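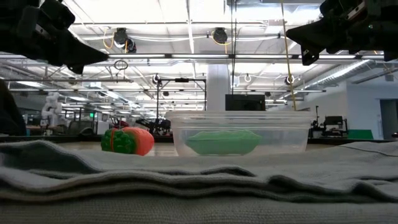

Strawberry at large, peas in custody.

I have been trying to learn to like vegetables since April, at the age when most people are being told to cut down on something more fun. My dentist started it, by asking what I eat in a normal week and then going quiet while she wrote it down.

The plan was one new vegetable every few days, cooked properly, with butter allowed. Elspeth Cowie from my old office lent me a cookbook of 588 pages, and there is a stain on nearly every one of them except the chapter on turnips. I took that as a review.

Peas went fine. Peas are candy with good press. Fennel tasted like a cough drop that had been to college. I roasted a cauliflower whole, as the book told me to, and carried it to the table with some ceremony, and my brother-in-law asked what was inside it. More cauliflower, Tài. It goes all the way through.

Eggplant I have now made 2 ways and I would like those evenings back. The first was raw in the middle. The second had given up any shape and lay in the dish like a wet glove, and we ate toast.

The surprise has been cabbage. Cut it in thick wedges, get the pan hotter than seems polite, and leave it alone until the underside is nearly black. Salt, lemon, done. I have eaten it four nights out of the last seven and the hallway smells like a boarding house – I don't care.

Next up is okra. Noemi says the trick is to keep it dry and cook it fast, and she also says she has never managed it.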